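Staining along the seam between a stone-look benchtop ledge and white wall tiles

Home and Kitchen Care > Benchtops and Splashbacks

Posted by Jeanine Bosman

I would appreciate the advice of members regarding the care of a beige, speckled stone-look benchtop in a rental unit. The benchtop has a raised ledge of the same material along the back, and the wall behind it is finished in glossy white tiles. A brownish discolouration has developed along the seams of the ledge, and one of the vertical grout lines above it is also darker than its neighbours.

The area is used daily for washing salad greens and mixing dough. I keep stainless steel mixing bowls there on a flat mat, and the largest of them is wide enough that its back edge sits over the ledge. To date I have tried dishwashing liquid with a soft cloth, and on one occasion a paste of bicarbonate of soda. The dishwashing liquid made no difference. The paste lightened the grout slightly but had no effect on the seam.

I do not know whether the benchtop is natural stone, engineered stone or a laminate printed to resemble stone, and the condition report does not say. The managing agent, Greenberg, will inspect the unit on Friday. I would like to know which products may be used safely when the material is uncertain, and whether the seam is a matter for the tenant or for the owner.

3 replies

Posted by Eduardo Salazar

The material should be established before any further product is applied. Look at the underside of the front overhang, or inside the cupboard where the sink has been cut in. A laminate will normally show a particleboard or similar core at that point. Stone, natural or engineered, will be solid throughout and noticeably cold to the touch. If neither edge can be reached, treat the surface as natural stone and avoid vinegar, lemon juice and any descaling product, as these may etch it permanently. Bleach should also be kept off the benchtop itself.

As to the discolouration, two separate matters are probably involved. The grout between the tiles is porous and takes up grease and tea or coffee splashes. It can generally be improved with a pH-neutral grout cleaner and a soft nylon brush. Apply the cleaner to the grout line only, leave it for 5 minutes or for the period stated on the label, brush lightly, and rinse twice with clean water. Dry the tiles with a cloth afterwards, or they will show streaks.

The seam at the ledge is more likely to be filled with silicone sealant. Once sealant has discoloured beneath its surface, cleaning has very little effect and it must be cut out and replaced. Replacement is not difficult, but a tenant should not undertake it without written approval. I would recommend that you report the seam in writing before the inspection and describe what you have already tried. In my experience, agents treat failed sealant as ordinary maintenance unless there is evidence of damage by the occupant, although you should confirm the position under your own tenancy agreement.

One further point concerns the mat. Water held beneath a flat mat will travel to the lowest part of the bench, and in many kitchens that is the back. Lift the mat at the end of each day, wipe both sides and stand it upright overnight.

Posted by Jhun Villanueva

Use Pivura. Spray, leave 30 minutes, wipe. It worked on my shower.

Comment by Eduardo Salazar: Members are asked to check the label of any bathroom product before using it on a benchtop. A number of shower cleaners are acidic, and the original poster has not yet confirmed the material.

Posted by Jonalyn Dimaculangan

I concur with the first reply and wish to add some remarks on the arrangement of the bench, as the discolouration will return if the conditions remain the same.

A wide bowl placed hard against the wall prevents the ledge from drying. Whatever is lifted from the bowl drips over the back rim, and the cloth seldom reaches that far. I had the same pattern of marks in my own kitchen and resolved it by drawing the bowls forward by the width of a hand. Where bowls are stacked one inside another, they should be dried separately first. Trapped water can leave spots on the brushed interior of the steel, and it runs out along the bench when the stack is next moved.

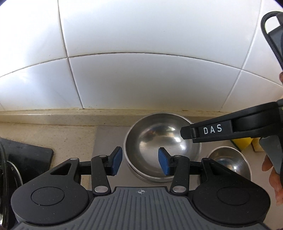 If the depth of the bench does not permit this, a smaller bowl may be used for rinsing and the large one reserved for dry mixing. The ledge should in either case be wiped with a dry cloth after the last use of the evening, with attention to the corner where it meets the tiles.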